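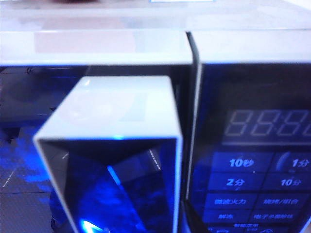
A white microwave with its door open.

Kitchen > Opinion > Everyday Cooking
Filed under: Small Pleasures
3 min read

In praise of the second-day dinner

I love leftovers. I love them more than the meal they came from, and I'll say so to anyone who has me round, which may be why Eilidh Haldane now sends me home with a tub before I've even asked!

Take a lentil stew. On the night it's fine, a bit thin, every spice talking over the others. Leave it in the fridge until the next evening and it has gone thick and mellow and you want bread with it, lots of bread. Curry does the same. So does anything with beans in it, and most things with tomato (though not pasta, which drinks up the sauce and sulks).

My friend Struan Strachan thinks I'm mad. He cooks from scratch every evening and says food should be eaten the moment it's ready. For a fried egg, yes, and for chips I'd fight beside him. But he threw out half a pot of barley soup in June and I still think about it.

What I like best is the freedom. There's a spoonful of rice, the end of a roast cabbage, some gravy in a mug with a saucer on top - and no recipe on earth covers that, so you just have a go. I once folded cold mash into pancakes with spring onion and ate 7 of them standing up. I've made them so often since that my daughter thinks they're a proper dish with a proper name.

I do wish cookbooks took it seriously. The fattest one on my shelf has 303 recipes and a single page on using things up, tucked in behind the jams. Give me a whole chapter on the day after! Tell me what to do with cold roast parsnips, because I've got a bowl of them waiting and I'm leaning towards soup.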